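Household robots and the tidying problem

A household robot is a machine meant to take on home chores such as tidying, wiping and putting things away. I've followed the subject since the Radville trials, and my short answer to "can they do it yet?" is: bits of it, on a good day!

Tidying a worktop sounds easy (it isn't). The arm has to find the thing, get its fingers either side and squeeze just enough. Much of the practice is done in simulation, where a dropped jar costs nothing. 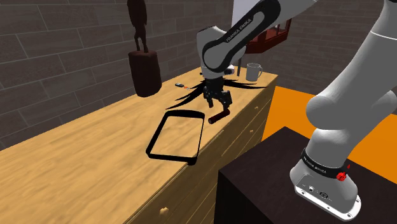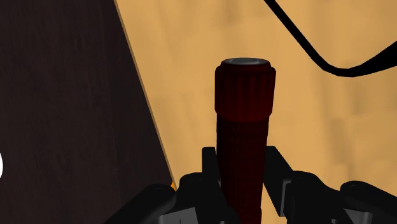 Simulated tidying: the arm over a wooden counter (first) and a dark red cylinder between the gripper's fingers (second).

The Dolo project ran 900 simulated pick-ups in May and counted 690 as good - better than I'd have guessed. Marsden tried 8 kitchen layouts and was happy with 7. Cupboards, wet cloths and cutlery drawers are still a long way behind.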